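Bench Automation Board > Planning & Purchasing > Budget for a second two-arm cell: what am I missing?

railrat_ines
Hi all! Big news on our end, we got the go-ahead to plan a second cell to sit next to the first one, and I get to write the shopping list. I have been waiting for this. The order has to be in by November so there is time to argue about it, and arguing is what I'd like from you.

What we have now is two arms on a shared linear rail across the front of an aluminum frame, flat white work surface, gripper and wrist camera on each arm, panels on three sides. The work is small tabletop handling, mostly desk stuff and odds and ends. Staplers, trays, soft toys, bits of things that won't stay where you put them.

My draft list so far: arms, grippers, rail, frame profile, panels, wrist cameras, one fixed camera, baskets, power supply, cable tray. The rail quote from Gudgate came in lower than I feared and the gripper quote from Pridex came in higher, so it nearly evens out.
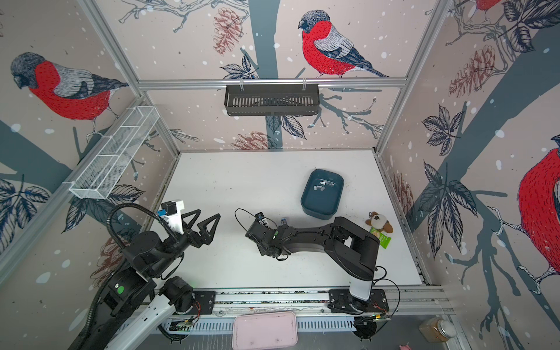 Last edited by railrat_ines, September 2018. Reason: added the wish list

Two things I'd like opinions on before I send it up.

1. Same rail layout again, or give each arm its own fixed base? The shared rail is lovely when you want to change the spacing between the arms. It also takes up the whole front edge.

2. The storage. We have a black slotted basket hung off the crossbar on two hooks and a white wire one with dividers fixed at a slant on the left upright. They were cheap and I love them. A coworker wants a proper drawer unit in the new budget and I would much rather spend that on fingers.

Wish list if there is money left: a third camera, a spare set of joints, better lights.

torque_and_toast
Congrats!! Second cells are the fun ones, you get to fix everything that bugged you the first time.

Keep the rail. We went to fixed bases to save money and then spent the savings on adapter plates every time the job changed. If the Gudgate quote includes the end stops and the brackets, take it. If it doesn't, ask, they sell those separately and it adds up.

And put cable in the budget as its own line! Not "misc." Its own line, with the connectors. I see you have the perforated tray under the rail, good, but look at the loop on the left arm. That thick one that arcs up to the gripper flexes all day long. We keep two spares per arm in a bag on the wall.

mbrandvold
I'll be the grump about the rail. Two arms on one rail means one crooked rail ruins both. If we knock one fixed base, the other arm carries on working. For small tabletop handling I don't think you need to move the bases as often as you imagine. How many times did you change the spacing this year?

railrat_ines
17. I keep a log, because I am that person. So the rail earns its place with us, but I take the point about one knock spoiling both. Would a second set of locating pins be enough, or do you mean real separate rails?

mbrandvold
17 is more than I would have guessed, fair enough. Two short rails with a gap between them would be my pick. You lose a little travel in the middle and you can pull one side off for service. Get it quoted both ways, it costs you an email.

pyo_fan_dave
What are you running for the controller? We moved to Pyo last winter and I would happily talk about it for an hour, but the part that matters for your list is that it wants one more port per arm than you think it does. Budget the bigger hub. I didn't, and I had to go back and ask for more, and that was a long walk down the hall.

On the lights: move them out of "if there is money left" and into the main list. A white table is great until the light lands on it wrong.

railrat_ines
Dave, yes to the hub, thank you, that one wasn't on there at all. And yes to the lights, I went and pulled a wrist view after reading your post and you're right, it's moving up. This is with the two staplers out. 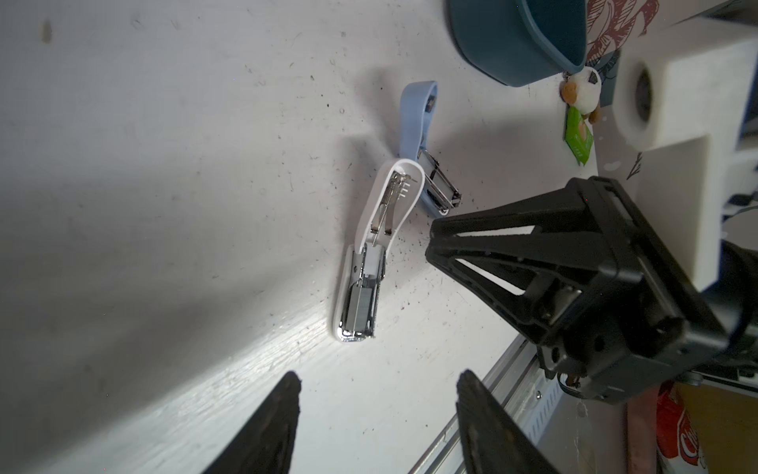 Edited by railrat_ines yesterday at 9:12 PM

See the pale glare over the lower left, and then the upper left is all gray shadow. And the chrome on the white stapler doesn't help, with the top swung open and the spring and all that shiny metal showing. The blue one has a bare metal base too, so they both throw bright spots at whatever light you give them. I want soft panels overhead with a dimmer and I want them in the first order.

It also made me look at the tabletop itself. Specks, scratches, smudges. I'd never once thought of the surface as something you replace.

torque_and_toast
It is totally something you replace! Buy two sheets when you buy the first one and have them cut together. Cutting is where the money goes, the second sheet is nearly free. Keep the packing on the spare until you need it.

Love those gripper fingers by the way. Are those the open triangle style from the Pridex set?

railrat_ines
They are! Hollow triangles, black plastic. The nice part is that the camera can see the table through the openings, which I didn't appreciate until I compared with our old solid ones. The pads wear though, so I have 8 spare fingers in the draft. Too many?

mbrandvold
Too many. Two pairs on the shelf and reorder when you open the second. Fingers get redesigned and then you own a box of last year's.

torque_and_toast
Disagree with the grump (hi!). It depends on lead time. When ours were out of stock we sat for weeks with a very expensive coat rack. If Pridex ships to you quickly, sure, two pairs. If not, buy the 8 and sleep well.

k_kuroda
Katsuhiko Kuroda, I look after three cells at a small test lab. A few notes from our own purchasing, in case they are of use.

Put a contingency line in and give it a plain name. We write "fitting-out, first month" and it has never been struck. Ours is set at $1,000 and we spend all of it, mostly on brackets, screws, cable ties, and one more basket. So please defend your baskets! Hanging storage inside the frame keeps the work surface free, and a drawer unit always ends up on the wrong side of the room.

For trays and props, we set aside $300. It sounds like a lot for plastic trays, but you want several of the same color so that when one cracks the next looks the same to the camera. Your teal tray is a good choice against white. I would buy four of it today.

On one rail or two, I have used both and I would go with one, with proper pins. The alignment between two short rails took us far longer than any repair ever did.

railrat_ines
This is gold, thank you! "Fitting-out, first month" is going in word for word. Trays too, we have the one teal and one pink and I've been swapping them in and out like it doesn't matter.

mbrandvold
Outvoted on the rail then. Get the pins in hardened steel at least.

pyo_fan_dave
Did anybody quote the frame through Cultance? They cut profile to length and pre-drill it, and the bag of corner brackets comes sorted by size, which made me unreasonably happy. Slower than the others but everything fit.

railrat_ines
Not yet, sending them the drawing tonight. Current order of the list: rail with hardened pins (two-rail version quoted too, I did promise), arms, grippers, wrist cameras, bigger hub, lights with dimmer, cable line with spares, frame, two tabletops, trays, fitting-out. Drawer unit is off. Third camera is still hanging on by its fingernails. Will post the quotes in this thread as they come in, and if you have a dimmer you like, please tell me which one before I pick the prettiest.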